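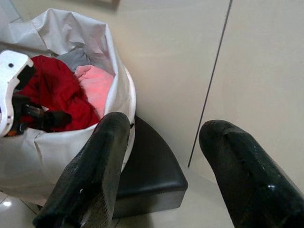 La bolsa blanca de la ropa, en su cubo.

13 de enero de 2021

Segundo día sin calefacción. La caldera se paró el lunes por la noche y el técnico no puede venir hasta que le manden la pieza, que según él sale del almacén de Trovport y tarda lo que tarda. He puesto el radiador eléctrico en el cuarto de trabajo y he cerrado las demás puertas. Por la mañana había hielo por dentro en la ventana de la cocina, una tira fina en la parte de abajo. Lo quité con un trapo.

He decidido no poner lavadoras hasta que se pueda secar la ropa. El tendedero del patio no sirve con este frío y dentro de casa todo se queda con olor a humedad. Tengo camisas para llegar al domingo. Las sábanas tendrán que esperar.

He seguido con la traducción. Son 300 páginas y voy por la mitad larga. El libro es la historia de una línea de vapores pequeños que hacía la costa antes de que llegara la carretera, y el autor, Myklebust, tiene la costumbre de contar cada viaje dos veces, una desde el puente y otra desde la sala de máquinas. Al principio me molestaba. Ahora creo que la segunda versión suele ser la buena. Hoy he pasado toda la mañana con un capítulo sobre el carbón: cómo se cargaba, quién lo pesaba, cuánto se perdía por el camino. Hay una palabra para el hombre que nivelaba la carga dentro de la carbonera y en español he encontrado "paleador", que es otra cosa, y "trimador", que me suena a invento. He dejado "paleador" marcado en amarillo. Le preguntaré a Leandro, que navegó de joven y por lo menos sabrá cómo lo decían a bordo.

A media mañana llamó Barbara Nowicki desde la editorial. Quieren adelantar la entrega a febrero. Le dije que podía ser a finales y no a principios, y que las notas irían aparte. Le pareció bien, o eso dijo. También me preguntó por el índice de barcos y tuve que reconocer que no lo he empezado. La tirada será de 3.000 ejemplares, más de lo que yo pensaba para un libro de vapores. Quedó en mandarme la portada para que la vea, aunque mi opinión no cuenta mucho en eso y los dos lo sabemos.

Comí lentejas de ayer. Les eché un poco de vinagre y mejoraron.

Por la tarde salí a andar, más por entrar en calor que por otra cosa. En la calle de atrás la nieve del fin de semana sigue en la acera de la sombra, ya dura y gris, y la gente baja a la calzada para no pisarla. Fui hasta la ferretería a por burlete para las ventanas. Dejaban entrar de dos en dos y había cola hasta el estanco. El hombre de delante quería sal y no quedaba. Yo pedí burlete del ancho y me dieron del estrecho, que era el único que tenían. Compré 2 rollos. De vuelta pasé por delante del café Nustano, que sigue con la persiana bajada y el cartel de antes de Navidad. Se me hace raro no entrar. Corregí allí casi entero el libro anterior, en la mesa del fondo, y todavía tomo esa calle aunque no me pille de camino.

Puse el burlete en la ventana del cuarto de trabajo y en la de la cocina. En la de la cocina no pega bien porque la madera está hinchada por abajo. Lo he sujetado con cinta de pintor. Se nota algo menos de corriente, o quiero notarlo.

Llamó Leandro Benítez a las siete - siempre llama a las siete en punto, justo antes de las noticias. Le han dado cita para la rodilla y está contento, aunque la operación no tiene fecha. Le pregunté por la palabra. Dijo que en los barcos donde él estuvo ya no había carbón, que eso era de la época de su padre, pero que recordaba haberle oído "el trimero". No lo encuentro en ningún diccionario. Lo he apuntado de todos modos. Hablamos también de la casa de Meltitz. Su hermana quiere venderla y él no, y como cada uno tiene la mitad no se mueve nada. Dice que el tejado no aguanta otro invierno así. Le aconsejé que al menos pidiera un presupuesto. Contestó que ya lo pidió hace años y que le salía más barato enfadarse con su hermana.

Después de cenar repasé lo de la mañana. Quité cuatro adjetivos y devolví uno a su sitio. El párrafo de la tormenta no me convence: en el original la frase avanza a golpes y en la mía se desliza, todo demasiado redondo. Probé a cortarla por dos sitios y queda mejor, pero pierde al fogonero, que era quien miraba. Mañana lo intento de nuevo con la cabeza fresca.

Leí un rato en la cama con el jersey puesto. Me duele algo la garganta. Me tomé la temperatura y estoy bien, pero en estos tiempos uno se la toma por cualquier cosa y luego otra vez por si acaso. He dejado el termómetro en la mesilla.

Para mañana: llamar al técnico antes de las nueve, empezar el índice aunque sea con los barcos de la letra A, comprar pan y limones. Mirar si en la biblioteca prestan por encargo el glosario marítimo, el de tapas verdes que tuve hace tiempo y devolví sin fotocopiar. Contestar a la carta del banco. Gasté 38 euros entre la ferretería y la farmacia, lo apunto aquí para pasarlo luego a la libreta.

Las once y media. El radiador hace un ruido como de grillo cuando se enfría. Lo he apagado y me he traído la otra manta.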